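Snack Sorting and Tray Capacity: Second-Term Project Report
Khanyisile Mabaso
Clullwood College, January 2024

3. Method

The aim was to compare two ways of filling a shared snack tray: by wrapper colour, and by item size. Each method was run 32 times with the same assortment of individually wrapped items. Mixed wrapper types were kept in the assortment because stiff and soft packaging settle differently against a low wall. Items were placed one at a time. An item that came to rest on top of the wall was recorded as an overhang and left where it was.

The tabletop was wiped between runs. Fill time was recorded to the nearest second by a second student with a stopwatch.

4. Results

Filling by size gave four overhangs over the full set of runs. Filling by colour gave 29. Most overhangs in the colour runs involved longer bars placed late, when the remaining space was near a corner. Clear wrappers were hard to locate on a white surface and added to the fill time under both methods.
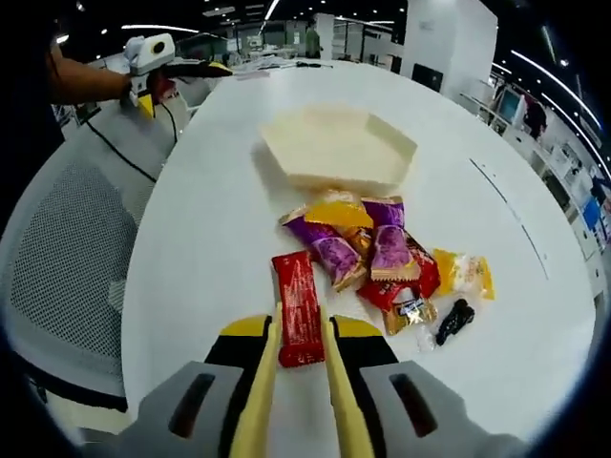 Department of Design and Technology

Figure 1. Hexagonal tray before filling, with the snacks piled on the oval table and a red bar upright on its short end.

5. Limitations

Only one tray shape was tested. A round tray of equal area should be included in any repeat of the work.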